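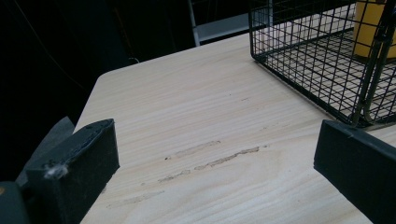 How often does the shared workroom need a full walk-through?
Every month while the building is open, plus one extra before the December shutdown. The short daily look at closing time doesn't replace it.

By Vojtěch Bednárik
December
Print this page | E-mail this page

Astbridge workroom and hallway — monthly safety checklist, with comments

Walked it starting 7 a.m. before anyone was in. Marked OK, FIX or WATCH. Comments are mine, add yours underneath and initial them. Please don't erase old ones, last time we lost half the notes on the back stairs.

ENTRANCE AND HALLWAY

Front door closes and latches by itself — FIX
Closes, doesn't latch unless you push. Closer arm needs adjusting. Same as last month.

Mat flat, no curled corners — OK
New one. Heavier than the old one, stays put.

Hallway clear full width — FIX
Six boxes of catalogs by the coat hooks. Moved them myself to the storage room. Whoever ordered them, they can't go back there, it's the way out.

Lights working — WATCH
One tube by the restrooms flickers when first switched on, then settles. Have asked for a spare.

Exit sign lit — OK

EXITS AND STAIRS

Back door opens from inside without a key — OK
Stiff. Opens with one hand though. A bit of oil on the bar.

Outside of back door clear — OK
Bins have been moved to the wall where they belong. Thank you Noguchi side for that.

Handrail tight, both sides — FIX
Left rail loose at the bottom bracket. Screws turn and turn, the hole is worn out. Needs a longer screw or a plug, not more tightening.

Stair edges — WATCH
Strip on the third step lifting at one end. Pressed down with tape for now. Tape is not a repair, so leave this on WATCH until the strip gets replaced.

Assembly point sign readable — OK
Faded but you can read it from the gate.

FIRE

Extinguishers in place, pin and seal in — OK
All hanging where the plan says. Gauge needles in the green.

Extinguisher tags signed this month — FIX
Kitchen one not signed. Signed it today, but somebody skipped November.

Smoke alarm test — OK
Pressed every button. Loft one is quiter than the rest, new battery in.

Fire blanket in kitchen — OK
Move the calendar that's hanging over it.

Nothing stored in front of the panel — OK

ELECTRICAL

Cords, no cracks or tape — FIX
Tan extension cord behind the laminator has tape round it. Took it out of service and cut the plug off so it doesn't wander back.

Power strips not plugged into other power strips — FIX
Again. Under the window bench. If you need more outlets ask, we can get one put in.

Heater — WATCH
The 3000 watt heater goes straight into the wall, never into a strip. Label on it now in big letters. Keep paper and coats well away from it. Off at closing, and unplugged, both.

Outlet covers — OK
One by the sink has a hairline crack. No bare metal, cover ordered.

Test button on the kitchen outlets — OK
Tripped and reset fine.

FURNITURE AND WORK TABLES

Legs tight, no wobble — OK
Turned every table on its side last month, only checked by rocking this time.

Edges and corners — OK
Run your hand along with a cloth, if the cloth snags it's a splinter. No snags this time.

Tabletops — WATCH
Pale wood top has gray scuffs running with the grain. Not a hazard, finish only. Use the cutting mats and put felt under anything you slide. Don't go at marks with a scouring pad, you'll take more finish off than the mark did. Damp cloth, then leave it alone.

Chairs — FIX
Two with a loose back. Turned to the wall with a note on. Please don't sit on a chair that has a note on it.

Shelves fixed to wall — OK
Tall one by the door pulled hard, didn't move. Heavy things on the bottom shelf still, people keep putting paint cans up top.

Stepladder — WATCH
Feet are fine. Sticker with the load limit has half peeled off. Lundine will send a new one, no date yet. Until then one person on it, no loads.

KITCHEN AND CLEANING CUPBOARD

Floor dry, no leaks under sink — OK
Old stain on the cupboard base, felt dry.

Cleaners in original bottles with labels — FIX
Soda bottle with something blue in it. Poured it out and threw the bottle away. Never do this, a kid could drink it.

Cupboard locked — OK
Key on the hook in the office.

Fridge temperature — OK
Throw out the yogurt.

Hot water — WATCH
Comes out very hot at the hand basin. Warning sign up. Plumber is booked on job number 388, quote that when you ring.

FIRST AID

Kit in place and sealed — OK
Seal broken and redone after somebody took a plaster, that's fine, just write it in the book.

Contents in date — FIX
Eye wash out of date. Ordered from Nultetti. Don't use the old one, it's in the trash.

Accident book — OK
Nothing new since the last check. If you nicked a finger and didn't write it down, write it down.

Emergency numbers on the wall — FIX
Still has the old office number at the bottom. New sheet printed, need somebody tall to get the frame down.

GENERAL COMMENTS

Back stairs rail is the one I care about this month. Everybody uses it with their hands full. Please use the front stairs until it's done — there's a chain across and a sign.

Front door second. It got left on the push-hard-and-it-sort-of-shuts setting all fall and now the hallway is freezing, so the heater is on more than it should be.

The daily close list is on the clipboard. Heater, kettle, windows, back door, lights. Initials go in the box, a tick isn't enough, I can't tell who ticked.

For next month: rock the tables again and turn at least the big ones over. Check wether the stair strip has come in. Take the step off WATCH only when the new strip is down and you've stood on it.

Added later, same day: catalogs were back in the hallway by 6 p.m. Moved again.

Last updated: December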